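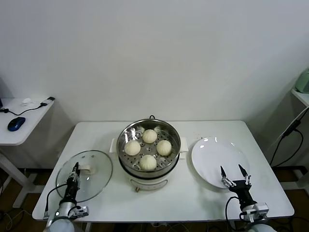
Lime plaster over cob, cracking at the window reveals

stallot_build: Second coat went on 18 mm thick in September. Hairline cracks at every reveal on the Beten house. Mix was 1:3 with chopped straw.

F. Ankrah: Too thick for one pass. Split it and scratch between coats.

juwita_n: Disagree. I've done 24 mm in one go with hemp fibre. Check your suction first.

F. Ankrah: Hemp, yes. Straw that short does very little.

stallot_build: Wall was damped twice beforehand.

Last updated: 2 Oct 2021
3 comments | 24 shares

Serpil B.: Same trouble at Akgül.

tarik_ates: Which sand?

stallot_build: Sharp, washed.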